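Linen swap fills hall, more sheets wanted before September

Sheets, mostly. Then more sheets. The linen drive run out of the old Loketti dry goods store on the corner closed its first round of drop-offs at noon with 975 pieces through the door, and organizers say they could take the same again before the end of September.

The idea is plain enough. People bring in bedding they don't use – flat sheets, pillowcases, the odd tablecloth – and it gets checked, mended if it's worth mending, folded, labeled and sent on to families moving into the new Arkurach apartments on the north side of town. Seven households have had a bundle already. More are due once the second building opens.

Diarmuid Lenihan has been running the sorting since the doors opened at 7 in the morning. He worked 20-odd years in hotel laundry and it shows in how he handles a flat sheet. Two corners in one hand, a shake, over the table, done.

"White is what we get and white is what we want," he said, not looking up. "You can boil white. You can bleach it. You can match it to anything. I've had people apologize to me for bringing plain old white sheets. Bring them. Bring all of them."

Of the first round, 297 pieces were set aside for repair. Most of that is hem trouble. A hem goes at the corners first, then the stitching runs, then you get threads hanging and the edge starts to wave where the cloth has stretched. Lenihan says a sheet in that state has years left in it if the middle is sound. He holds them up to a window or a lamp to see. Thin in the middle, it gets cut down for pillowcases or a crib sheet. Thin all over, it goes in the rag bag, and the rag bag goes to the bike shop two doors down, who can't get enough.

Mending is done evenings, at the back, on two machines loaned by Nekden, the upholstery place. One of them skips stitches and has done all week. Someone is meant to be coming to look at it. Meanwhile the straight hems go on the good machine and the rest is getting done by hand, which is slow going, and there's a note up asking for anybody who can sew a rolled hem and doesn't mind the cold back there.

Each piece gets a paper slip before it's bundled. Size, fiber if known, washed or not, mended or not. The slips were Lenihan's idea after a bad first morning when a stack of fitted twins went out in a bag meant for a couple with a queen bed. He drove over and swapped them himself. The print on the slips is small, there have been complaints about that, and a bigger version is promised for the next round.

Folding is its own arguement. Lenihan folds in thirds, hotel style, with the label side out. The afternoon crew folds in quarters. Both kinds are in the bundles that have gone out so far and the families don't seem to mind. The shelves do – thirds stack, quarters lean – and after a pile went over late in the morning the quarters people were asked, politely, to come round to thirds. Some did.

Washing costs are the part that still needs sorting out. The laundromat on the corner gave the first week free. After that it's a discount and the drive has to find the rest. A collection tin and a bake table brought in $2,000, which Lenihan figures will see them through to the end of the drive if nobody brings in feather comforters. Comforters take a whole big machine each and come out lumpy half the time. They are not being accepted. Nor are pillows, mattress pads, electric blankets or anything with a smell that two washes won't shift.

Storage is tight too. The store still has its old shelving along one wall and the long counter, and that's about it. A van from Ó Gríofa, the movers, takes finished bundles up to Arkurach when it has room on a run, so some days there's a stack by the door till closing and some days there isn't. Anyone with a dry garage and a week to spare is asked to say so at the counter.

Aimee from the apartments office, who came down to collect a bundle in person, said new tenants often arrive with a bed and nothing to put on it. "They'll have the frame, they'll have the mattress. Then it's the first night and they're sleeping under a coat." She took a queen set and two crib sheets and was gone again in five minutes.

What's short: queen and king flats, and pillowcases in pairs. What's not short: single pillowcases, floral twins, and tablecloths, of which there is now a box nobody has got to the bottom of. Tablecloths are still welcome if they're white and big. A large one, cut and hemmed, makes a decent sheet for a small bed and you'd never know.

If you're bringing things in, wash them first if you can. Don't iron, it'll only be folded again. Leave the size tag on if there is one. If the tag's gone, measure it and pin a scrap of paper to the corner, saves someone doing it at the table with six people waiting behind.

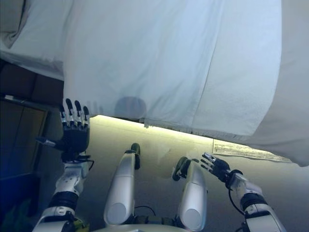
Can I drop off sheets with a frayed hem or a small hole?

Frayed hems are fine, leave them as they are and don't trim the threads. Small holes are fine too if they're near an edge. A hole in the middle means it'll be cut down for something smaller, so pin a note to it and say where the hole is.

Drop-off hours for the second round are 7 in the morning to noon, side door, the front one sticks. Bags are okay, boxes are better. Please don't leave anything on the step overnight – one load got rained on last week and had to be washed twice.

Collection for families is by arrangement with the apartments office, afternoons only. Bring the room size and the bed size. Bundles are made up as two flats, two pillowcases and one spare of whatever is going, and can be swapped within the week if something doesn't fit.

Lenihan is also after clothespins, white cotton thread and one more folding table, around six foot, with legs that lock. He'll give it back. He has asked for it to be said that the last table was returned, cleaned, and that the scratch was on it already.

People who want to help with sorting should come at opening and ask for him. Mornings are busiest. Evening menders can let themselves in by the side door once the lights are on out back, and should bring thier own scissors as the drive's three pairs have all gone missing. Coffee's on the counter, milk is in the cooler underneath, cups need washing after.

The second round runs until the shelves are full or September is out.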